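Kravchuk Hand-Held Gripper, Soft Finger Version

Hi, I'm Renata Chmielewska, and I run the small shop that builds the Kravchuk. It's a two-finger gripper you carry around and squeeze with your own hand while a wide-angle camera on top records what the fingers are doing. You do the job a few dozen times, load the recordings onto your computer, and train your arm from them – no arm in the room while you record, no teach pendant, no joystick.

I started on it after a miserable month trying to teach pick-and-place by remote control. I got 127 usable demos out of that month. With the first Kravchuk I recorded 144 on one Saturday and still made it home for dinner (sore thumb, though, so the trigger spring is softer now!).

The ribbed fingers are the part people ask me about most. They bend around whatever you close them on, so you don't have to line up perfectly with a bottle or a mug. They come in magenta because it shows up well in the video, and I just like it. The side plates are white and screw on, three screws a side, and you can swap a finger without taking the camera off.

What's in the box: the gripper, a spare pair of fingers, the camera mount, a hex key and a charging cable. The camera is separate. The Tedix mount for putting the same fingers on your robot is also separate, and I'd get it, honest advice, as your recordings carry over much better when both ends match.

Price is $165 for the kit, or $162 each if you order two or more. Yes, I know that's a tiny discount – Yannick Lefèvre does our books and that's what he'd let me have.

One tip before you start: record in busy places. A plain bench gives you a robot that only likes plain benches. Leave the clutter on the table and let people sit nearby.

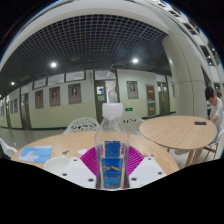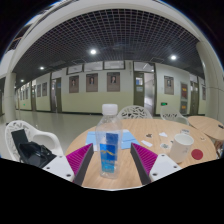

Both views: a clear plastic bottle between the magenta fingers, at a round table by a corridor.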